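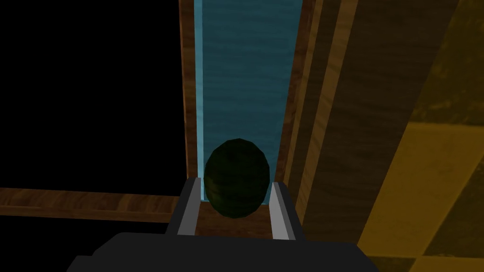 What do I need to run this? A normal desktop with 6 GB free and the Stonder simulator. No real arm needed.

26 September 2024 – Ognjen Radulović

# Taswood gripper set

Home build, made in the shared workshop on Flornach's old desktop. 1164 simulated grasps, 1074 kept – the rest had broken logs. Wrist view only.

## Notes

- one folder per run, dont rename them
- 3 finger speeds, see speeds.txt
- wood textures by Živko Stojanović, fine to reuse
- lighting is dim in places, will redo
- real gripper still half built – printed fingers too soft, recieved new filament in July

Bugs to me please.

Recent:
- Finger mounts, second try
- Wiring the wrist motor
- Log format changes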